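Zerouali Single Bed Linen Set
Residence and Guest Room Range

Product overview

The Zerouali Single Bed Linen Set is supplied to student residences, staff lodgings, and small guest houses that furnish rooms with one bed. It is intended for bedrooms where floor space is limited and where the bed also serves as the place for sorting and folding clothes. The set was first offered to the residence at Mullville and is now part of the standard range held at the Sturnby warehouse.

Each set contains one fitted sheet, one flat sheet, one duvet cover, and 2 pillowcases. Blankets, duvets, and pillows are ordered separately. Sets are packed flat in a cotton bag that may be kept and used for storage between terms.

Fabric and construction

All pieces are made from a plain-weave blend of cotton and polyester. The blend was chosen for frequent washing and dries faster than pure cotton of the same weight. Seams are double stitched. The fitted sheet has elastic on all four sides and fits mattresses up to 30 cm deep. Deeper mattresses require the extended version, which is available on request and carries a longer delivery time.

The duvet cover closes at the foot with hidden snaps. Earlier versions closed with buttons. Residences that still hold the buttoned cover may continue to order matching pillowcases, as the fabric and colors have not changed.

Colors

The set is available in white, stone, slate, and pale green. White and stone are kept in stock throughout the year. Slate and pale green are made to order in lots of 20 sets or more. Small differences in shade may occur between lots, and customers who need a close match should order all pieces for one floor or building at the same time.

Care

Wash at 60 degrees Celsius with a standard detergent. Chlorine bleach may be used on white only. Tumble dry on a medium setting and remove promptly. Ironing is optional - the fabric may be folded directly from the dryer in most cases.

New dark clothing can transfer dye to light bedding, particularly if it is placed on the bed while damp. Customers are advised to let such items dry fully before they are laid out for folding. Marks that do appear should be treated before the first wash, as drying will set them.

Use in small bedrooms

In a compact room, the bed is often the only flat surface large enough for sorting laundry. The flat sheet may be drawn up over the made bed to keep the bedding clean while this is done. Socks and other small items are best dealt with first and returned to a drawer or basket, with larger garments folded afterward. At the Plekov guest house, where rooms are cleared and made up within 45 minutes, staff strip the bed only after all clothing and loose fabric have been removed from it. Small items left in the bedding are a common cause of loss and may damage laundry machines.

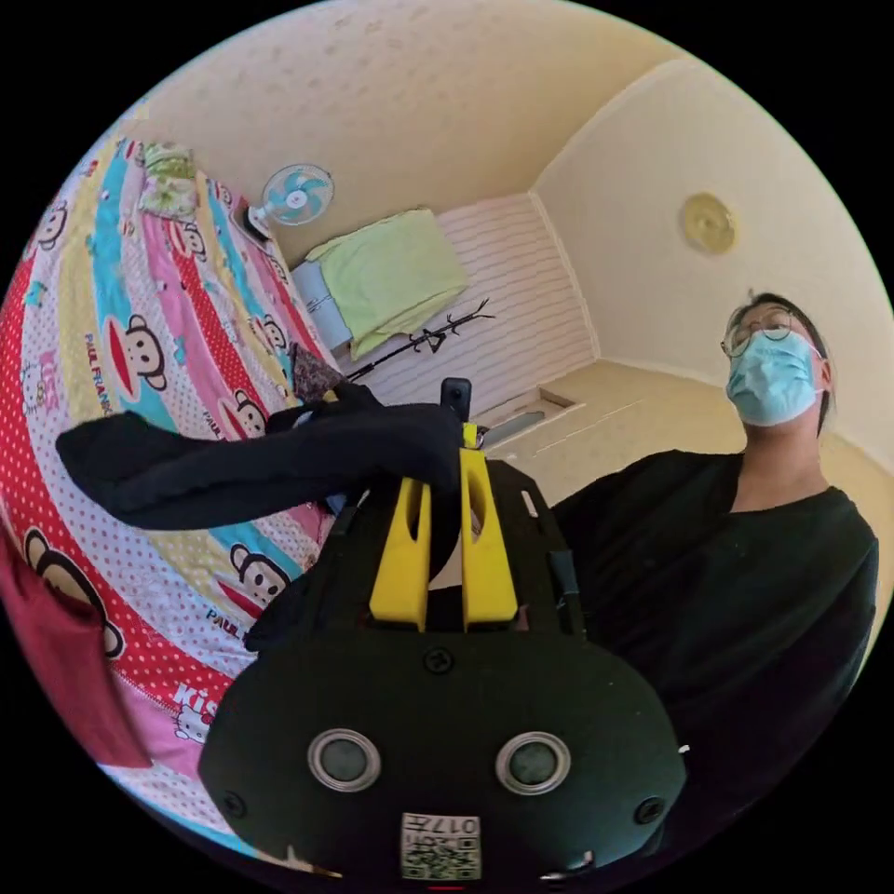

A small black cloth item held above the bed in a compact bedroom.

Sizes

Fitted sheet: 90 x 200 cm
Flat sheet: 180 x 275 cm
Duvet cover: 140 x 200 cm
Pillowcase: 50 x 75 cm

All sizes are given before the first wash. Shrinkage of up to 4 percent may be expected and has been allowed for in the cut.

Ordering and delivery

Orders are accepted from residences, guest houses, and private customers. There is no minimum order for white and stone. Stock items leave Sturnby within 2 working days of confirmation. Orders intended for the start of the spring term should be placed before the end of February.

One sample pillowcase in each color may be requested without charge. Samples need not be returned.

Returns and replacement pieces

Unused sets may be returned within 30 days of delivery in their original bag. Washed items can be accepted only where a fault in the fabric or stitching is found. Please include the lot number, which is printed on the tag sewn into the foot of the duvet cover.

Single pieces may be ordered to replace those lost or worn. Fitted sheets generally wear sooner than the remainder of the set - residences may wish to hold a small reserve of these.

Related items

Zerouali Mattress Protector, Single
Zerouali Light Blanket
Sturnby Under-Bed Storage Box
Sturnby Folding Laundry Basket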